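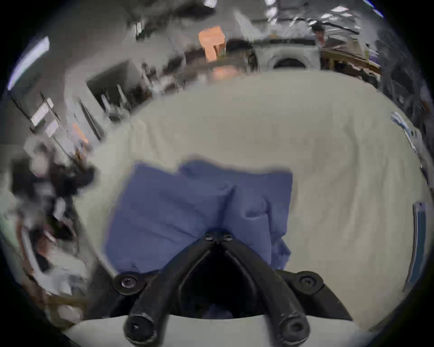 ## Kirholm wool dryer balls, set of 7

I started making these for my sister's kids, who all have the kind of skin that turns red if you so much as wave a dryer sheet at it. Then her neighbors wanted some, then the neighbors' neighbors, and now it's pretty much what I do all winter!

Each ball is pure wool all the way through, wound by hand and felted in very hot water until it's about as firm as a tennis ball. The fleece comes from Reto Oberholzer, who washes it gently enough that a little lanolin stays in. (They smell faintly of sheep for the first couple of loads. I like it, but fair warning.)

**How I use mine:** all seven for towels or a comforter, four for a regular load. Toss them in with the wet clothes and leave them in the dryer when you're done. Mine live in there year round.

**Colors:** oatmeal, charcoal, or mixed. I dye nothing, so the charcoal runs lighter or darker depending on the flock, and I can't match an older set for you, sorry.

**Care:** if they get fuzzy, pull the lint off and carry on. Once or twice a year I tie them up in an old pair of tights and run them through a hot wash, which tightens them right back up. Please don't use fabric softener on them, it coats the wool.

**Static:** they help a lot with cotton and not much with polyester fleece. Rebecca Russo wrote to tell me she pins a safety pin to one of hers and swears by it, so try that if your socks are sticking to your sweaters.

Sets come in a cotton drawstring bag and ship within 11 days, a bit longer in August when I'm mostly out at fairs. If a ball unravels in its first 200 loads, mail it back and I'll send you a new one.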